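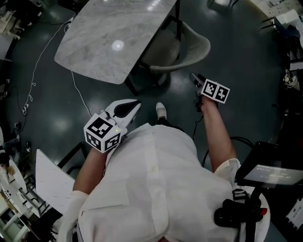 車の保険の更新ハガキ、3月になるといつも来るやつ。今年こそちゃんと読んでから更新しようと思って、コーヒー淹れて座ったら2時間たってた。長くなるけどつなげて書きます。

まず保険料。去年より16%上がってた。え、無事故なのに?と思って見積もりの内訳を開いたら、等級は18のまま。去年も18。あれ、上がってないじゃん!

で、思い出した。去年の夏、駐車場で飛び石みたいな傷がフロントガラスに入って、車両保険で直したんだった。あれが「1等級ダウン事故」扱い。17に下がるはずが、その前の年に上がった分とかいろいろあって、自分の頭の中の数字がそもそも1つずれてたっぽい。証券を並べて見たらやっと納得した。

しかも「事故有係数適用期間」っていうのがあって、同じ等級でも事故ありと事故なしで割引率が違うのね。漢字が多すぎて今まで目がすべってた欄。ここ見てなかったのは完全に私です、はい。

ちなみにガラスの修理代、免責金額を引いたら保険から出たのは思ったより少なかった。翌年からの値上がり分を足していくと、自腹のほうが安かったかもしれない…。使う前に「使った場合と使わなかった場合の保険料、両方出してください」って電話で頼めるらしいです。去年の私に教えたい。

いま入ってるのはFusesskaの代理店型。比較でUlitzとHeydariの通販型も見積もり取ってみた。入力がめんどくさいのはどっちも同じで、車検証を出してきて型式を打つところで毎回間違える。ゼロなのかオーなのか、あれ本当にどうにかならないかな。

金額だけならUlitzがいちばん安い。ただ最初に出てくる画面が車両保険なしの状態になってて、「安っ!」って喜んだあとに気づいた。同じ条件にそろえたら差はだいぶ縮んだ。比べるときは車両保険の型(一般かエコノミーか)と免責金額、この辺を先にそろえるのがいいと思う。

Heydariは走行距離の区分が細かい。うちは通勤で使わなくなってかなり減ったはずなのに、契約はずっと昔の区分のままだった。メーター見に行ったら、前の更新のときのメモから計算して月に約73キロ。買い物と実家だけだとこんなもんか〜。区分を直したらFusesskaのほうもちょっと下がった。

使用目的も「通勤・通学」から「日常・レジャー」に変更。こういうのって途中で変わったら連絡しないといけないやつで、うちは実際より高いほうで払ってたからまだよかったけど、逆だったら保険金のときに揉めるかもしれない。引っ越しとか転職した人は見といたほうがいいです。

あと弁護士費用特約。なくてもいいかなと外しかけて、やめた。信号待ちで後ろから当てられたみたいな、こっちの過失がゼロの事故だと、保険会社は示談交渉を代わりにやってくれないんだって。自分で相手方と話すのは無理。絶対無理。なので残す。

ただしこの特約、家族の誰かの契約についてると対象がかぶることがある。実家は別居だからうちは関係ないかなと思いつつ、未婚の子は別居でも入ることがあるとか書いてあって、条件は会社ごとに約款で確認、らしい。これは金曜に代理店に聞く。

個人賠償責任の特約は見事にダブってました。火災保険のほうにもついてた。自転車で誰かにぶつけたときとかに使うやつね。両方払っても受け取れるのは実際の損害までなので、車のほうを外すことに。月にしたら小銭だけど、何年も払ってたと思うとちょっと悔しい。

Flurumhamの営業所、お昼どきは電話がほぼつながらないので、かけるなら朝いちがおすすめ。去年は昼休みにかけて保留音だけ聴いて終わった。

今のところ、Fusesskaで条件を直して継続が第一候補、Ulitzが次点。差額がもうちょっと大きかったら乗り換えてたと思う。ロードサービスのレッカー距離をまだ比べてないので、それ見てから決めます。満期までまだ日はある。コーヒーおかわりしてくる!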